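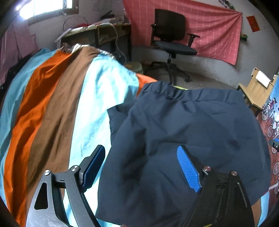

Household Skills, Unit 4: Folding the Awkward Stuff
Notes to keep, from Binta Tamuno

Okay, so last time we did towels and pillowcases, and everybody went home feeling like a champion. Towels are rectangles. They want to be folded! Today is clothes with elastic in them, and I'll tell you right now that shorts are where most of my students get grumpy. Bring the grumpiness along, we'll work with it.

You'll need for this session: one pair of pull-on shorts (elastic waist, no zipper), one pair of sweatpants or pajama pants, one T-shirt, and whatever surface you normally fold on at home. If that's the kitchen table, great. If it's the bed, also great, and I have a whole section on beds further down.

Why elastic waists misbehave

A waistband with elastic in it is longer than it looks. The fabric was stretched out when it was sewn and then everything relaxed and gathered up, so all that extra cloth has to go someplace. It goes into little up-and-down puckers. Look at the navy shorts on the striped sheet: the left half of the band is bunched up tight, and the right half lies a lot flatter. Same band! That unevenness is the thing I want you to learn to spot, because if you fold a pair in half while one side is bunched and the other isn't, the two legs won't land on top of each other, and you'll stand there tugging at a hem that was never the problem.

Then look under the band. The cloth gets wider down there, with long soft creases running down through it and some shallow wrinkles going across. I read those two kinds differently. Long creases running down usually start at the gathers, so I fix the band first and see what's left. Wrinkles going across I just smooth out with my palm.

Oluwatosin Onuoha asked me last term if you should iron first. For shorts? I don't. If you love ironing, please come to my house.

The shorts fold, my way

1. Lay the shorts down with the front facing up and the waistband away from you.

2. Put a hand at each end of the waistband and pull gently outward, then let go slowly. Do it 2 times. You're evening out the gathers, so don't yank.

3. Find the corners. There's nearly always a bit of fabric that's gone off on its own, like the pointed flap sticking out on the left side of those navy ones. Might be the back of a leg, might be a pocket, might be a hem that flipped under. Pull it out, see what it is, and put it where it belongs.

4. Smooth from the waistband down to the hems with a flat hand. Long strokes. (Fingertips make new wrinkles. Flat hand!)

5. Fold one leg over the other, outside edge to outside edge. You'll see the crotch seam poke out in a little triangle. Tuck that triangle in so you've got a straight side.

6. Bring the hems up to just below the waistband, and then fold once more. Done. You should have a packet that can stand on its edge in a drawer, more or less. Slippery fabric stands up less, and I have made my peace with it.

For long pants it's the same up through step 5, and then you fold in thirds from the hem up. Onyekachi Okeke in the morning group does halves and then halves again, and hers come out nicer than mine, so try both.

Folding on a bed

Most of us fold on the bed. It's big, it's close to the dresser, and you can sit down. But a bed is soft, and soft surfaces do two annoying things.

First, the sheet moves with the clothes. You smooth the shorts and you've also pushed a ripple into the sheet, and now the shorts are lying on a hill. You can see it in the orange stripe of that sheet, which has deep folds running through it. My fix is to flatten the sheet before the first piece goes down, and to pull it tight again every few pieces. If that drives you nuts, put a big tray or a cutting board on the bed and fold on that. I used the lid of a Brandell storage box for years.

Second, dark clothes hide their own edges. Navy on brown, black on charcoal - you can't see where the hem is. Folding over a pale patch helps a lot. That flap I mentioned shows up so clearly against the light part of the sheet that you'd catch it from the doorway. So if you have a patterned or striped sheet, use the light areas for your dark things and the dark areas for your whites. It sounds fussy, but it saves you turning things over three times to find out which side is which.

Stripes are handy another way too. If the sheet is pulled straight, a wide stripe gives you a line to fold against. Lay the side of the shorts along the line and you'll see right away if you're crooked. It only works on a tight sheet though. On that one the stripes curve off toward the lower left, and if you lined your shorts up with those you'd get a lovely curved pair of shorts.

Light matters more than people think. Strong light from one side shows every ridge, and it can also wash out the pale parts until they're nearly white (the aqua stripe there is a good one to look at). I like a lamp off to one side for dark clothes and the ceiling light for everything else.

How many is a lot?

I get asked how long this should take. Ritva Lappalainen, who taught this course before me and left me all her notes from the Nurkuvside evening classes, once folded her whole household's backlog and wrote the total in the margin: 191 pieces, underlined. There's no time next to it, so I can't tell you if she was fast. I can tell you she had four kids. My own rule is one song per 4 pieces while you're learning. After that, quit timing it and put on something you like.

What goes wrong, and what I'd try

The packet is fat on one end. Your waistband is all at that end. Fold the hems up a little shorter so the layers don't pile up there.

The legs don't match. Go back to step 2, it's the gathers again.

It comes undone in the drawer. The drawer is too empty! Put something next to it. A shoebox works as a divider, or one of those Tokine drawer bins if you already own some. Please don't buy anything for this class.

There's a drawstring. Pull the ends even, lay them down the inside, and fold over them. If you leave them hanging out they'll grab everything else in the drawer.

To do at home

Fold every pair of shorts or pajama pants you own. Keep one aside and leave it in the drawer however it used to go in, then compare them at the end of the week. Write me a few lines on what you noticed, 200 words at the very most (I read these on the bus). Tell me what surface you used and which fabric gave you the most trouble.

If you missed the towel session, Ayodele Etim has the spare handouts and will pass you one at the door. Next time is fitted sheets, so eat something first, and bring a fitted sheet if yours fits in a bag. I'll have two on hand for anyone who can't.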